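## 11 Applying the Denedano two-part floor coating

Read section 2 (Safety) before opening either tin. The steps below apply to indoor concrete and screeded floors. For timber floors, see the separate Wurnberg primer sheet.

### 11.1 Preparing the surface

1. Remove loose paint, wax and old adhesive with a scraper or floor grinder.
2. Vacuum the whole area, including the joint between floor and wall.
3. Wash with Vernport cleaner, diluted as shown on the bottle. Rinse twice with clean water.
4. Leave to dry overnight with doors closed and heating on.
5. Tape a square of clear plastic sheet to the floor. If moisture has formed under it the next morning, do not coat.

**Caution:** Do not use acid cleaners on screed less than two months old.

### 11.2 Mixing

1. Stir Part A until no pigment remains on the base of the tin.
2. Pour in all of Part B. Do not split packs.
3. Mix with a slow-speed paddle, then tip into a clean bucket and mix again.

Once mixed, a pack must be used within the time printed on the lid. Pot life is shorter in warm rooms. Do not thin the mixture to extend it.
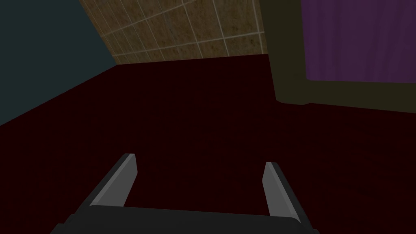 Colour is set by the pigment in Part A and cannot be altered on site. Order all tins for one room from the same batch, and note the batch number on the record card. Very deep shades, such as a maroon that reads almost black in places, need an even film over the full width of the room, as roller overlaps show more readily than on Mendoza grey. Keep a wet edge and finish each strip in the same direction.

### 11.3 Rolling out

1. Cut in along the walls with a brush.
2. Roll from the far wall towards the exit.
3. Apply the second coat at right angles to the first.

**Note:** Kit 1117 covers one room of standard size in two coats. Kit 107 is for touching up only and contains no cleaner.

### 11.4 Curing

Keep the room closed to foot traffic until the film no longer marks under a thumb. Refit heavy furniture last, on felt pads. Rubber-backed mats may stain a new coating and should be left out until it has fully cured.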